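**Part-time evening desk + odd jobs person, Resari Language Rooms**
starts November, 20 hours a week

Posting this quick because our current evening person is moving at the end of the month and we'd like some overlap.

Resari is a small language school. Two floors over the Flinent print shop, side door, buzzer on the left. We teach Japanese, Urdu, Portuguese and a bit of Korean when we can find a teacher. Adults mostly. A lot of them come straight from work, so evenings are when the place is full and when we need somebody at the desk who doesn't get rattled.

**Hours**

- 4:30 to 8:30 pm, five evenings. Weekends off except test days (two a term, paid extra)
- Closed between terms. You get paid for one of the two weeks, working on the other
- Swaps are fine, just tell Laiba before noon

**What you'd be doing**

Checking people in. Answering the phone, which is mostly "is there still room in beginner Japanese" and "I'm going to be late." Taking payments. Printing. So much printing. Handing out the level check and marking it with the key (you don't need to speak the language, it's a key). Putting rooms back the way they were, chairs in a U, not rows. Locking up.

Also the library. We have 2,014 books, graded readers and comics and some very old textbooks from when the school was called Sakamoto, and they are in a spreadsheet that does not match the shelves. Slow nights, you work on that. Whoever gets the spreadsheet right will be loved.

Then the odd jobs half. Light bulbs, wobbly desk, door that sticks in room 4, moving the big whiteboard up the stairs with one of the teachers. Nothing electrical beyond a bulb, we call someone for that. You should be OK lifting a box of paper and going up and down stairs all evening. There's no elevator, sorry, we've asked the landlord. 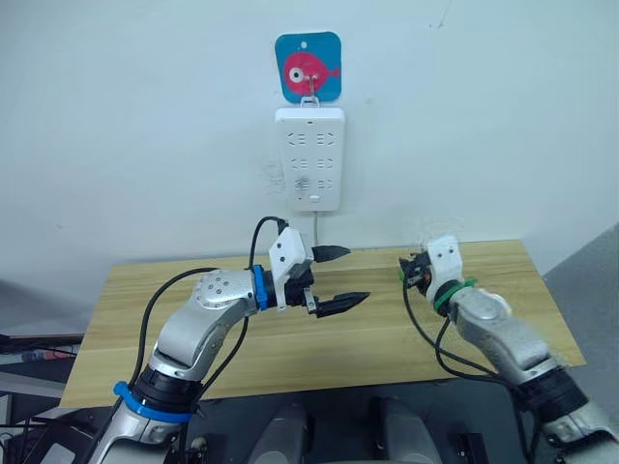
Sign-ups run through Itero, which is the booking system we've had for three years. It's fine. You can learn it in an evening. It sends reminders on its own but it does not handle waitlists well so those are on paper in the green binder, and the binder wins if the two disagree. Please don't try to fix this in your first week, the last two people did.

**Who we're looking for**

Someone patient. People are nervous when they come in to learn a language at 50 and the first face they see matters a lot. You don't have to be chatty, just kind and awake.

Someone on time. Classes start at 5 and if the door's locked at 4:45 there's a line down the stairs.

Decent with a computer. Spreadsheets, email, can un-jam a printer or at least isn't scared of it.

Comfortable with cash and cards, small amounts. The drawer gets counted at close and you write the number in the book, even when it's off. Especially when its off.

Nice to have, really only nice:

- any second language, any level. You'd be using it at the desk whether you plan to or not
- library or bookstore experience
- you know what a graded reader is
- first aid card

No degree needed. Students welcome if your class schedule leaves the evenings alone. We've hired retirees twice and both were great. If English isn't your first language thats not a problem at all, it's not the first language of half the staff.

**Pay and the rest**

Hourly, paid every two weeks. The rate depends a little on experience and Miyuki will tell you the number on the first call, before you spend any time on us. No benefits at these hours, we know, we're small. What you do get:

- one free class per term, any language, any level that has a seat. Most staff end up taking it
- 33 hours paid time off a year, use them in whole evenings or bits
- $700 at the end of the school year if you've stayed the whole year. Not prorated, so please don't ask in March
- tea and coffee, bad; snacks from the Urdu group, very good

Trial period is six weeks. We'd sit down at three weeks and again at six and say how it's going both ways.

**How to apply**

Come by or write. Email goes to the front desk address on our website, put EVENING DESK in the subject line or it'll end up with the class questions. Send:

1. A few lines about you. Doesn't have to be a formal cover letter, please don't make it one
2. Resume if you have one. If not, last two places you worked and what you did there
3. Which evenings are hard for you, if any
4. One person we can call

You can also drop it off on paper between 2 and 4 pm. Ask for Laiba Bugti, she runs the office. Miyuki Yagi is the director and does the interviews but teaches most afternoons so don't be put off if she can't come out and say hello.

We read them as they come in and call people as we go, no closing date, the post comes down when it's filled. First call is ten minutes on the phone. After that you'd come in for one evening, paid, and sit with the person at the desk and see what it's like. Wear shoes you can do stairs in.

You'll hear from us either way. Might take a week, this is a busy stretch with placement tests.

Questions people already asked:

*Is it OK to study at the desk?* After 7, yes, if the phone's quiet and the sign-in sheet is done.

*Parking?* Street only. Bus stops on the corner, last one is 9:10 pm so you'll make it.

*Can two people share the job?* Maybe. Three evenings and two. Apply together and say so.

*Are you hiring teachers?* Korean, yes, please. Separate post coming when one of us gets time to write it. Until then email and put KOREAN in the subject

Laiba, for Resari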